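Home Talk Forum > Living Room > Sofas and Upholstery

Topic: Worn patch on beige sectional chaise — clean it, cover it or live with it?
396 views

fandham_nell
Joined: January
Posts: 13
Posted 19/03/2018

Hello everyone, I've been reading here for a while and finally have something to ask. We have a beige L-shaped sectional, the Plimeo, in one of those soft matte fabrics that feel like suede. We bought it when we moved to Fandham and I have loved it like a member of the family. It's where we eat popcorn, where I read, where my sister sleeps when she comes for the holidays, and where I sat with my foot up for most of a winter after I slipped on the porch steps.

The trouble is the chaise. There are two of those pinched-in tufts on it, and around the one nearer the middle the fabric has gone darker and looks a bit tired. I noticed it when we took the old blanket off to wash it, and now of course it's the first thing I see when I come in with my coffee.

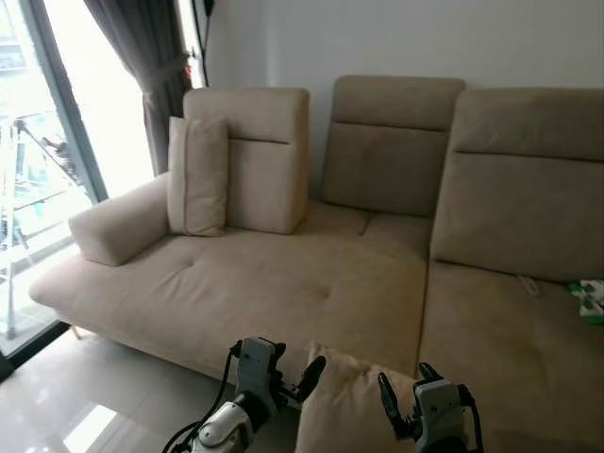

I've vacuumed it with the brush end and gone over it with a barely damp cloth, and I can't say either one made much difference. The tag under the seat has a cleaning code, but it has rubbed away to nothing (I should have written it down years ago, I know). The rest of the sofa is in good shape. The back cushions with the headrests still stand up nicely and I don't want to replace a whole sectional over one spot the size of a dinner plate.

So would you try to clean it properly, have that section recovered, or just put the blanket back and forget about it? My husband votes blanket. He has voted blanket on every decision since we got married.

saltbox_porch
Posts: 986

Welcome, Nell! What a comfortable looking sofa, I would be asleep on that chaise in five minutes.

With suede-type fabrics a lot of what looks like wear is body oil and flattened nap. I had a tan loveseat that went dark where my legs rested, and I brought most of it back with a soft dry brush, the kind sold for suede shoes. Brush in little circles, then all in one direction, and do a bit at a time. Do that before you put any more water on it. Mine water-spotted terribly when I got impatient with a sponge, and then I had a dark patch with a ring around it, and I had to look at that ring all through Thanksgiving.

gatevthorpe_upholstery
Posts: 1366

I'm going to disagree a little with the brushing, or at least say go easy. I've been recovering furniture at our shop in Gatevthorpe for a long time, and a tuft is a stress point. The cloth is pulled down tight there, and if the face is thinning, brushing will thin it faster. Run your fingertip over it. If it feels slick or stiff compared with the cloth near the armrest, that's likely dirt and it can be cleaned. If it feels bare and you can make out the weave, the nap is gone and it won't come back.

As for recovering, you can have just the chaise cushion done, but new beige next to old beige is a hard match. I would ask for a swatch and leave it lying on the sofa for a week before you decide. With the window at that end you'll see the color in every kind of light.

saltbox_porch
Posts: 986

Fair enough, though I did mean a SOFT brush and my loveseat lived to tell the tale! It went to my niece's first apartment and she's still got it. But I'll bow to the professional on the tuft, mine didn't have any.

teacup_and_quilt
Posts: 396

I'm with the husband. A nice throw folded lengthwise down the chaise looks like you meant it, and you can wash it whenever you like. I got a cream cotton one from Saha and it has a bit of weight to it so it doesn't slide off every time somebody stands up. I know some people think throws look messy but to me a sofa without one looks like it's waiting to be sold.

Also, and this is only a suggestion, have you thought about where everybody sits? We all pile onto the same spot in our house. I started moving the loose pillow down to the other end, and people just followed it, like cats.

gatevthorpe_upholstery
Posts: 1366

A throw is fine by me, but shake it out often. Grit gets trapped underneath and rubs.

fandham_nell
Posts: 14

Oh, you are all so kind, thank you! I did the fingertip test. It's slick in the middle of the patch and I can't see any weave, so I'm hopeful. I'm going to try the soft brush on the underside of the chaise first, where a mistake won't show, and then VERY gently around the tuft. I've also asked for a swatch in case it all goes wrong.

My husband has read the part about the throw out loud to me twice. I told him I'd look at the cream one, but I might like something with a little green in it — does anyone know if theirs has faded in the wash?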